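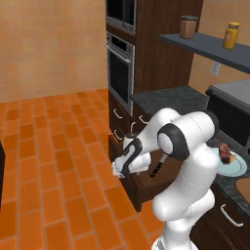 Kitchen drawers and cabinets are part of the work planned for older apartments.

Home News Housing Schools Business Sports Weather Contact

Kitchens in older Masthorpe apartments to be replaced, starting with Bramwell Court

Sunday
By the newsroom

The Masthorpe housing office will replace the kitchens in 100 of its rental apartments, beginning with the Bramwell Court buildings on the east side of the city. Work is scheduled to start in April.

The city owns 1,474 apartments. Most had their kitchens redone at some point, but the Bramwell Court units and a smaller group on Clalbridge Road still have the cabinets that were put in when they were built. Repair calls from those addresses have gone up each winter for several years, according to a report the housing office sent to the city council last week.

The most common complaint in the report is drawers that no longer run straight or have come off their slides. Swollen cabinet doors under the sink are next, followed by loose countertops and hinges that have pulled out of the side panels. In many cases the same cabinet has been repaired more than once.

"We have reached the point where a repair visit costs more than the part is worth," the report says. It recommends full replacement of base cabinets, wall cabinets, countertops and sinks. Stoves and refrigerators will stay where they are unless they are already due to be changed.

The council approved the plan without changes. Money will come from the building repair fund, which tenants pay into through their rent. The housing office said rents will not go up as a result of the kitchen work. The next yearly rent review will take place as usual in the fall.

Who is included

Bramwell Court has 72 of the apartments on the list. The other 28 are on Clalbridge Road, in the two brick buildings closest to the bus depot. Residents of the third building on Clalbridge Road, which is newer, are not included. Several of them asked the housing office last month to be added. The office said it will look at that building again after the present work is finished.

Every tenant on the list will get a letter with a start date at least six weeks ahead of time. The letter will also give the name of a contact at the housing office and a form for anyone who has a medical reason to need a different date. Forms can be dropped off at the office on Station Street or handed to the building supervisor.

Tenants who have put in their own cabinets or shelves with permission can ask to keep them. Those who did so without permission can also ask, but the office said it will decide case by case. Anything fixed to the wall that is in the way of new plumbing will have to come down.

How long it will take

Each apartment is expected to take six working days. The old cabinets come out on the first day. Plumbing and wiring are checked on the second, and any damage to the wall behind the sink is patched before the new cabinets go in. The countertop and sink are set near the end, and the last day is for adjusting doors and drawers and cleaning up.

There will be no kitchen sink for most of that time. Cold water will be shut off for part of the second day and again when the new sink is connected. The bathroom will not be affected apart from those shutoffs.

At Bramwell Court, the ground-floor meeting room will be open from 7 a.m. to 9 p.m. during the work. It has a sink, a microwave oven and a stove that tenants can use. The room can still be booked for private events on weekends, but not on weekdays until the project is over. Clalbridge Road has no shared room. Tenants there will be lent a hot plate and given a food allowance for the days they are without a kitchen.

The housing office asks tenants to empty all drawers and cabinets by the evening before the first day. Boxes will be handed out the week before. Anyone who needs help packing or lifting can ask for it on the form that comes with the letter, and there is no charge.

Contractor chosen

The contract went to Nidach, a cabinet and joinery firm based outside the city. Nidach did the kitchens in the senior apartments on Mill Lane two years ago and was one of four companies that bid this time. Its bid was the second lowest. The housing office said the lowest bidder could not meet the schedule.

Drawers in the new kitchens will have metal slides that can be changed without taking the cabinet apart. The housing office made this a condition of the contract after going through its repair records. Cabinet boxes under the sink will stand on plastic feet so that a small leak does not reach the side panels.

Tenants can choose between three door colors: white, light gray and oak. All countertops will be the same dark gray. Samples will be on display in the Bramwell Court meeting room from the first week of March, and in the lobby of the housing office after that. A tenant who does not return the color form will get white.

There will be two layouts at Bramwell Court, one for the one-bedroom apartments and one for the larger corner units. In the corner units, the tall broom closet next to the window will be removed and replaced with a shorter cabinet. Some tenants objected to this at a meeting in January, saying the closet was the only place to keep an ironing board or a vacuum cleaner. The plan was changed afterward to add a narrow closet in the hallway.

Old cabinets and appliances

The old cabinets will be taken away by the contractor. Those in usable condition will be offered to the building reuse store on Canal Street, which sells doors, windows and fixtures at low prices. The store has said it can take base cabinets and drawers but has no room for countertops.

Tenants may keep parts of their old kitchen if they tell the crew before work starts. They will be asked to sign for what they keep and must store it inside the apartment or in their own basement space. Nothing can be left in hallways or stairwells, including overnight.

The office also reminded tenants that the large trash bins behind the buildings are not for construction waste. A separate container will be placed in the parking lot on the north side of Bramwell Court, taking up four spaces. Permit holders who normally use those spaces can park on Clalbridge Road for the length of the project without a street permit.

Noise and working hours

Crews will work from 8 a.m. to 4:30 p.m. on weekdays. Drilling and demolition will not start before 9 a.m. No weekend work is planned, but the contract allows it on Saturdays if the schedule slips, with one week's notice to everyone in the stairwell.

Two stairwells at Bramwell Court will be worked on at the same time. The order will be posted in each entrance once it is final. The housing office expects to finish Bramwell Court before the end of summer and to start on Clalbridge Road directly afterward.

The elevator in the tower section will be padded and may be held for deliveries in the morning. Tenants who depend on the elevator can call the building supervisor to arrange a time.

Questions from tenants

An information meeting will be held in the Bramwell Court meeting room at 6:30 p.m. on a date to be posted in the entrances. Staff from the housing office and the contractor will attend. A second meeting for Clalbridge Road tenants will follow in early summer at the branch library.

Repairs in apartments on the list will be limited to urgent problems from now until the new kitchens are in. Leaks, electrical faults and stoves that do not work still count as urgent and should be reported by phone at any hour. A stuck drawer or a loose door does not, although the office said it will send someone if a tenant cannot get at food, medicine or dishes.

The housing office is open weekdays from 8:30 a.m. to 4 p.m. and is closed for lunch between noon and 1 p.m.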